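Plultorer classroom simulator, one semester in

Our robotics club at Fumville bought a seat license for Plultorer in September. It cost us 600 dollars, and I voted against it. The sales page promises students will be "competition ready" before they touch hardware. I wanted to see that for myself.

Setup took three evenings. The peg task is the one the kids keep returning to: a small red piece, a dark blue block, and an arm that has to come down straight over it.
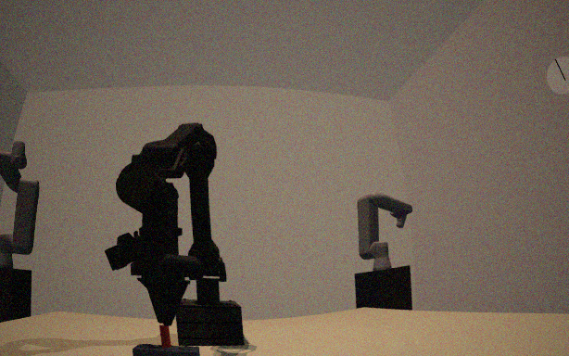

Itziar Carretero thinks I'm being too hard on it. Her group learned more about approach angles in a week of Plultorer than in all of last spring, she told me, and they didn't break a single finger doing it.

Fair enough, though breaking fingers teaches you something too. My bigger complaint is contact. Pieces slide in ways I don't believe, and the manual has one paragraph on friction.

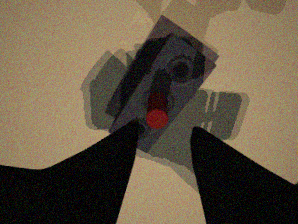 The gripper view is better, and Ka-ming Tsai's team used it to fix an alignment bug in their code. Exporting that code to our real arm still needed hand edits. I'd renew at half the price.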